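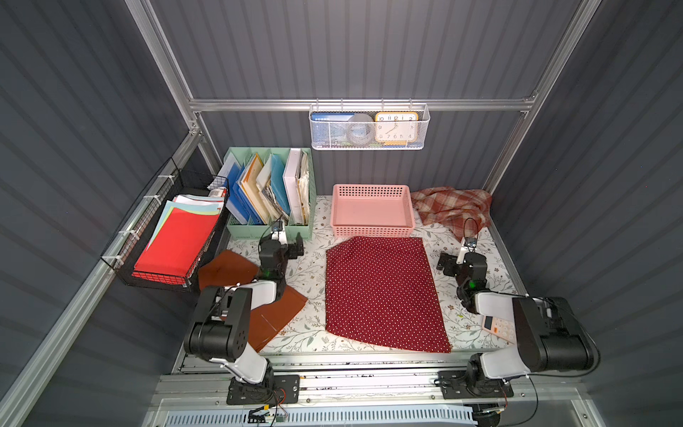

Genine extends paper records storage at Cheetham

June 2021

Genine has brought a second records hall into service at its Cheetham site. The hall holds paper files for accountants, surveyors and housing bodies that are required to keep signed originals. It adds 914 linear metres of shelving to the existing building and opens to new deposits immediately.

The new hall is on the ground floor and has its own loading door. Shelving is fixed steel with a clear height of 480 mm between levels, which takes an upright archive box with room above it for the hand. Mobile shelving was considered at the design stage and rejected on grounds of floor loading and retrieval time.

Temperature and relative humidity are logged continuously in both halls. Readings outside the agreed limits are sent to the duty supervisor and kept with the monthly report, which depositors can request in full. Lighting is switched by aisle and stays off in any aisle that is not in use. The sprinkler system is of the pre-action type, with the pipework held dry until a detector operates.

"Most of our depositors send us the same kind of material: bound ledgers, plans, and correspondence in folders," said Barbara Sobczak, head of records at Genine. "The first hall was laid out for boxes of one size. Plans had to be rolled or folded to fit. The new hall has two bays of flat drawers, and rolled plans already in our care will be moved into them as their files come up for review."

Files are received under a revised intake procedure. Each box is weighed, given a barcode and checked against the depositor's list before it goes to the shelf. Metal clips, rubber bands and plastic wallets are removed only where the depositor has agreed to it in writing. Boxes that show signs of damp or mould are held in a separate room and are not shelved until they have been inspected. The procedure applies to both halls.

Retrieval requests may be placed by telephone or through the depositor's account. Requests received before noon are dispatched on the same working day. Scanned copies can be supplied in place of originals, at a resolution chosen by the depositor. Charges for storage and retrieval are unchanged.

The shelving was supplied and fitted by Folesitz. Roman Witkowska, contracts manager at Folesitz, said: "The floor slab falls slightly towards the loading door, so every upright was levelled separately. The load test was carried out on the longest run with all shelves filled."

Existing depositors do not need to take any action. Box numbers remain valid, and any change of location will be recorded in the depositor's account. Material held at the Daltov store will be transferred to Cheetham in October. Requests for Daltov material during the transfer may take one further working day.

Depositors wishing to reserve shelving in the new hall should contact the Genine records office at Cheetham. Visits can be arranged by appointment.

ENDS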